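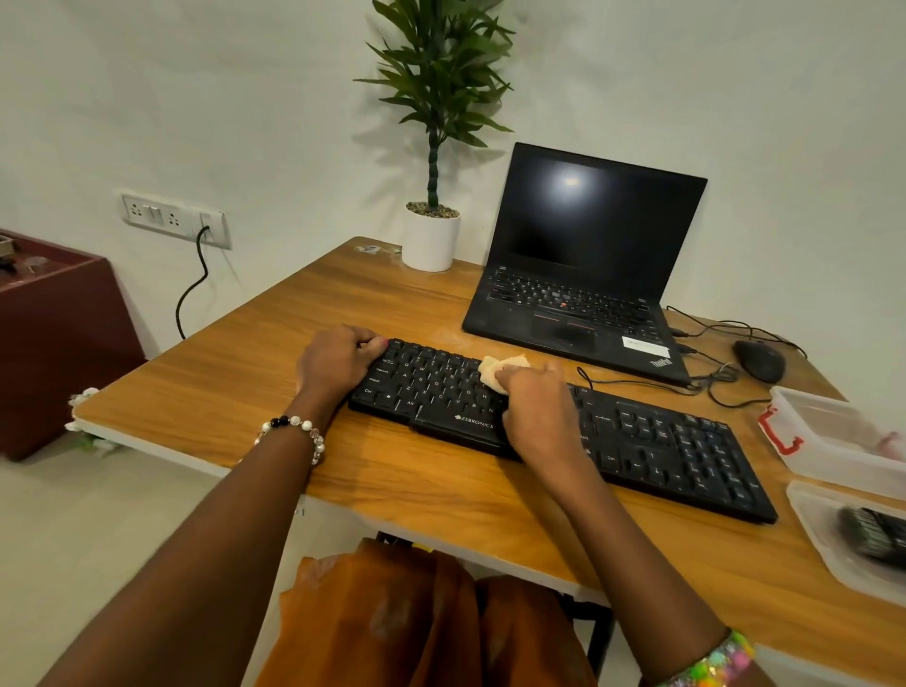

WORK & TECHNOLOGY

Rekha Mathur used to spend most of a shift typing. She works in the claims office at Skumer, a freight insurer, and for 11 years she keyed in whatever the drivers and depots sent through. The office brought in a system called Vomach in December. It reads the forms, fills in the fields and sends her the ones it can't match.

"I used to do the lot," she says. "Now I get the odd ones. Bad handwriting, two different dates, a depot that closed years ago."

On a typical Friday the office receives 483 forms. Some 35 end up with a person. Mathur says the number sounds small until you're the one ringing the depots.

"Each one is a phone call, or three. The easy ones gave your head a rest. I didn't realise I'd miss them."

Looking after the desks is one job the software hasn't touched. Keyboards get wiped over with a cloth, and a small brush does the keys.

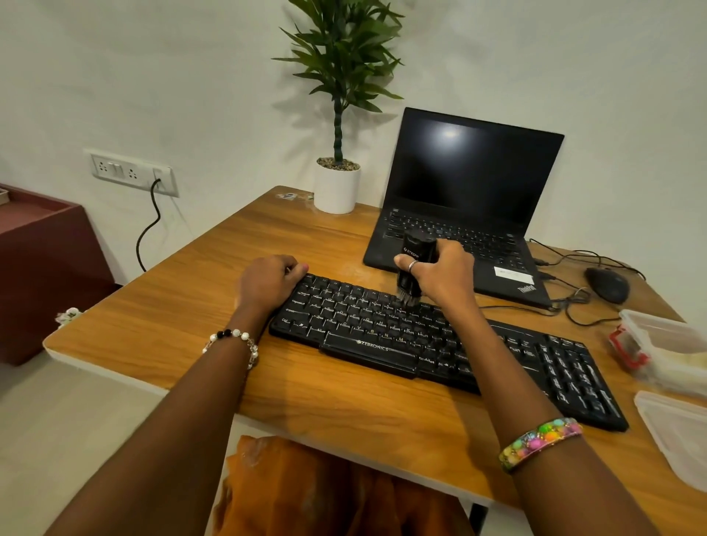 3 min read

Archana Lodhi runs the section and was part of choosing Vomach. No one lost a job over it, she says, but two people who left weren't replaced, and she doesn't think that should be skipped over.

"If you ask me whether it cut jobs, the fair answer is that there are fewer of us. The people here kept theirs."

She had expected complaints about the software. Most were about the roster. With less typing to do, the early start no longer made sense, and some staff had organised child care around it. That took longer to sort out than the training did.

Mathur would like the system to show why it rejected a form. At the moment it gives a code, and she keeps her own list of what the codes seem to mean. Lodhi has asked for a plain-language version and is waiting on a date.

Would Mathur go back to the old way? "No. My wrists are better. I'd take back one easy pile a day, though."

Comments

Negi: We have the same trouble with codes at our place. Ask for the list in writing.

Bevosness: Good to see the roster mentioned. Ours changed with a week's notice.

Contact us | © Copyright, all rights reserved | Back to top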